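Maple Boards: Frequently Asked Questions

Questions we are asked most often about our flat maple boards, the small printed blocks sold with them, and how to look after both. If your question is not covered, write to Tamara Furtună at the Gidlow workshop. She answers most letters and emails within four working days.

What are the boards made from?

Solid maple. Each board is glued up from several planks laid side by side, so you will see faint seams running across the face. The grain shows as darker wavy lines, stronger on some boards than on others. We do not stain or bleach the wood. A new board is a pale cream colour and will go a little more yellow over the years, mostly in rooms with a lot of sun.

Which sizes do you sell?

There are two. The Flaseck is 400 mm by 264 mm and suits a desk or a small table. The Avram is 730 mm long by 400 mm wide and is meant for workbenches, classrooms and play tables. Both have bevelled edges. We do not cut boards to order at present.

Can I see the seams as a fault?

No. A glued board stays flatter than a single wide plank, and the seams are part of how it is made. A seam you can feel with a fingernail is a different matter. If you can feel a step or a gap, send us a photograph and we will tell you whether the board should come back.

What surface should the board sit on?

Anything flat and dry. Customers use them on kitchen tables, carpet tiles, steel benches and perforated metal tops. A perforated top is a good choice in a workshop, as air can get to the underside of the wood. Check for bolt heads first. A board resting on a raised bolt will rock, and if it is left like that under a load it may take on a slight bend. Move it along a row or put a thin cork sheet underneath.

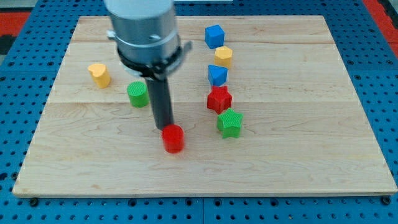 Wet surfaces are the one thing to avoid. If something is spilt on the table, lift the board, dry both sides with a cloth and stand it on its edge until the underside is no longer cool to the touch. Do not lay it on a radiator to speed things up.

How do I stop the board sliding about?

On painted metal or a polished table it may slip when pushed. Four small rubber dots, one near each corner, are usually enough. We include a sheet of them with the Avram but not with the Flaseck. They can be bought separately. Please do not screw through the board, as this will end the guarantee.

What are the blocks made from?

They are 3D-printed plastic. The colours are red, green, yellow and blue, and the shapes are mixed, cylinders among them. The colour goes all the way through, so a scratched block can be rubbed down with fine paper without showing a different colour underneath.

Why do the blocks have fine ridges?

The plastic is laid down in thin layers and each layer leaves a line. We leave the ridges on. They give some grip, and sanding them off by hand would add a good deal to the price. The ridges do hold dust, so a soft toothbrush is the best thing for cleaning them.

Do the blocks mark the wood?

Not in ordinary use. The plastic is softer than maple. Dragging a block over a board that has grit on it will leave scratches, but the grit is doing the damage. Wipe the board before you start and keep a cloth nearby if you are working in a dusty room.

Some people have asked about colour coming off on the wood. We have not had a confirmed case. Felt-tip pen and chalk both leave stains, and red chalk is the worst of them.

Can I buy blocks without a board?

Yes. They are sold under the name Pluvside, in mixed bags only. We cannot make up a bag in a single colour or a single shape. If you have lost one piece from a set, tell us the colour and shape and we will send a replacement for the cost of the postage, as long as we have it in stock.

How should I clean the board?

Use a cloth that has been wrung out in warm water with a drop of washing-up liquid. Wipe along the grain, then go over it again with a dry cloth. Do not soak the board, put it in a dishwasher or use a scouring pad. Dried glue can be lifted with a plastic scraper held nearly flat.

Does it need oil?

The boards leave us with a light coat of oil. We suggest another in February, when heated rooms are at their driest, and again whenever the surface starts to look chalky. Put on a thin coat, wait half an hour and wipe off everything that has not soaked in. Leave the board overnight before putting blocks back on it, or they will pick up oil in the ridges.

My board has bent slightly. What can I do?

Turn it over and leave it on a flat surface for a week, with nothing on top. Most boards come back on their own. If yours has not moved after that, measure the gap under the middle with a ruler and send us the figure with your order number. Boards that have been stored upright against an outside wall are the ones we hear about most.

Is it safe to use the board for food?

We do not sell it for that purpose. The oil we use is not one we would choose for a chopping board, and a board that has been used under workshop tools should be kept out of the kitchen altogether.

Are the blocks suitable for young children?

They are not suitable for children under three. Some of the pieces are small enough to be swallowed. Older children can use them without any trouble, though we would still ask that an adult looks over the set now and then for cracked pieces. Throw away any block that has split.

How should everything be stored?

Lay the board flat, indoors, away from direct heat. Several can be stacked with a sheet of paper between them. Keep the blocks in a bag or lidded box and out of cars in summer, as the plastic will soften and lose its shape on a hot parcel shelf.

Can I return a board?

Unused boards can be returned within 30 days in their original packing. The buyer pays the return postage unless the board is faulty.

Page last updated 10/27/22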